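Ingrid Holloway has been drawing icons for a living since before most of her clients knew they needed any, and she keeps the rejected ones in a folder called Pension.

Her new brush set, Gandstead, went on sale in September with 186 brushes. "I use nine of them," she says. "The others are for people who enjoy scrolling."

It began as a favour for Waraporn Hemmin, who runs the layout desk at Hangate and wanted a dry ink line that didn't look like a caterpillar when you scaled it up. Holloway sent her five attempts. Hemmin sent back four, with notes.

"They were good notes," Holloway admits. "I was furious until lunch."

The bundled actions came later – one to flatten the strokes, another to tidy stray anchor points. She won't be adding a third. "Every action I write, I get ten emails asking what it does. The name is what it does."

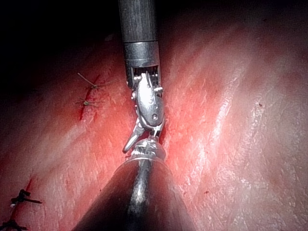
2 min read

Her next project is a texture pack, Fudgate, which she describes as "mostly smudges, properly labelled". Will it be out by Christmas?

"I've told Waraporn yes," she says. "I haven't said which one."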